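Let the shuttle come, but make them show us the numbers

Iolanda Toledo

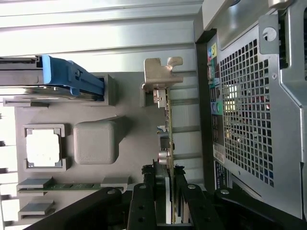 Inside an open desktop tower, with the drive in its blue-handled carrier.

Orport votes on the driverless shuttle thing this spring and I'm for it. Mostly. Let me get this down before the meeting.

The plan, if you missed it: Jurby gets to run 6 small shuttles between the Quintana lot and the hospital. Safety driver on board to start. Then, after 300 hours with no crash, no driver. That last part is where I get off.

Three hundred hours of what? Sunny mornings? The Quintana route has one bad left turn, the one by the old feed store, and everybody in town knows it. Come back in November with the rain going sideways and the lane paint gone. Then tell me about your hours.

And "no crash" is a low bar. I want to know how many times the person in the seat had to grab the wheel. Every time. Where, when, what it was about to do. Jurby says it keeps that record for its own engineers. Fine – send the town a copy. It's our road.

Luana Nogueira spoke at the last hearing, she's been riding the 60 bus to dialysis for years, and she said she'd take a ride from a toaster if it showed up on time. People laughed. She wasn't kidding. The 60 skips runs all the time, and the folks yelling loudest about robots mostly drive themselves to teh meeting.

So no, I don't want it killed. More than 700 people signed the petition to kill it and I get why, a lot of them are scared for the bus drivers' jobs. Thats a real worry and the agreement has one sentence on it. One. Write a better one.

My ask is short. Make the wheel-grab record public, monthly. Test through a full winter before anybody pulls the driver. Keep the 60 running untill the shuttle has earned it.

If Jurby can't live with that, some other company will.

05/03/2022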